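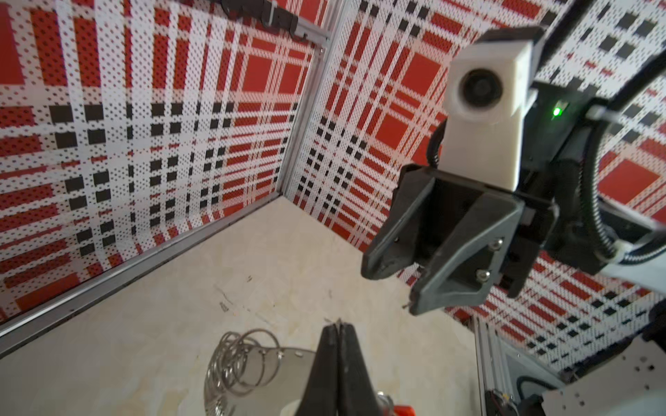
Merle Grimshaw

Monthly donors missing from the November appeal segment

Product: Brilimetti donor database, hosted
Connected service: Trinuvau (email and receipts)
Priority: High
Status: Resolved, monitoring

Initial report

We run our regular giving program out of Brilimetti and send from Trinuvau. The November appeal is set up to go to everyone tagged as an active monthly donor. In Brilimetti that query returns 3000 records. The segment that arrives in Trinuvau has 2000. No error shows on either side and the sync log says Completed.

Most of the missing people give small amounts by direct debit. Our major donors are all present. I checked a handful of the missing records by hand and they have valid email addresses, current consent and a gift in the last month.

The appeal is due to go to Lavitz for proofing and we don't want to release it until the numbers match.

Already tried: cleared the segment and rebuilt it, ran the sync manually at 9.15 am and again after lunch, logged out and back in, tried a different browser. Same result each time.

Reply, Shinji Ikeda, Brilimetti support

Thanks Merle. Could you send me the ID of one missing donor and one who came through correctly? Please also tell me whether the query was built new this year or copied from an earlier appeal.

Merle Grimshaw

IDs sent through the secure form. The query was copied from last year's appeal. Magnus Yule set up the original and I only changed the dates.

Shinji Ikeda

I compared the two records. The one that synced has Giving Status set to Active. The missing one has Giving Status set to Active – Migrated. That second value was added when your direct debit donors were moved over from the old payment processor. The Brilimetti query uses "begins with Active", so it picks up both. The field mapping to Trinuvau uses an exact match, so it only passes the first.

That also explains the lack of an error. The mapping treats the unmatched records as out of scope and skips them.

Please don't bulk edit the status field yet. Changing it can trigger a welcome email if the automation is switched on.

Merle Grimshaw

The welcome automation is on. I've paused it. Magnus confirms the migrated value came from the import file and that it isn't used in any of our reports. He'd like to keep some record of who was migrated, for reconciling payments with the Tang office at the end of the year.

Shinji Ikeda

Suggested steps:

Export the affected records with ID, status and payment method. Keep the file.
Create a tag called Migrated DD and apply it to everyone in the export.
In the Trinuvau mapping, open Giving Status and add Active – Migrated as an accepted value, pointing to Active.
Save, then run a full sync. An incremental sync will not pick up the skipped records.
Leave the welcome automation paused until the full sync has finished.

With this method the status field itself stays as it is and no gift history is touched.

Merle Grimshaw

Done in that order. The full sync took 49 minutes. The segment has grown by most of what was missing, but 5 records are still not there.

Shinji Ikeda

Those are listed in Trinuvau under Suppressed. They unsubscribed using the link in an earlier newsletter, and the preference was never written back to Brilimetti. Trinuvau is right to hold them out. I'd update their consent in Brilimetti by hand so the two systems agree, and contact them by post if they have agreed to mail.

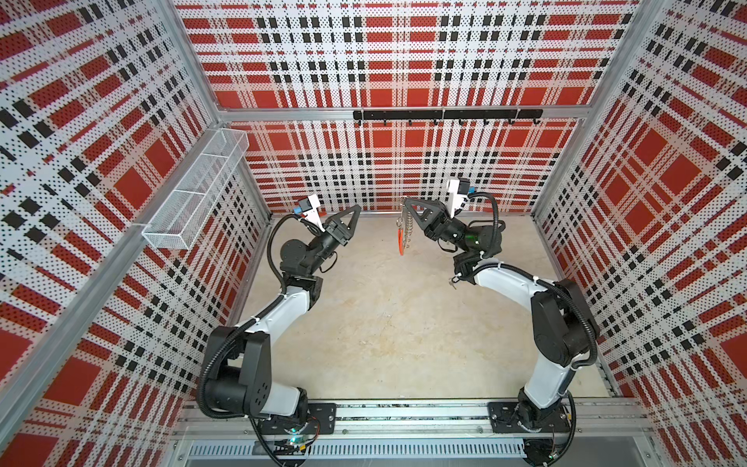

Will the donors who were skipped have missed their tax receipts as well?

Receipts are generated in Brilimetti from the gift record and don't use the appeal segment, so they were issued on the normal schedule. You can confirm this by opening a donor's record and looking under Correspondence, where each receipt is listed with its send status.

Merle Grimshaw

Checked several and the receipts are there, all marked as sent. Consent has been updated on the suppressed records. The appeal has gone to Lavitz.

One request – could the sync log show skipped records, even as a plain total? We'd have caught this months ago. The same people will have missed the winter update, and Liesl Trummer in our donor care team is now writing to them separately.

Shinji Ikeda

I've logged that as a feature request and linked it to this ticket. In the meantime you can turn on Verbose Logging under Integrations, which writes skipped IDs to a downloadable file. It slows the sync a little, so I'd only use it before a large send.

The welcome automation can be switched back on now. I'll leave the ticket in monitoring until the appeal has gone out.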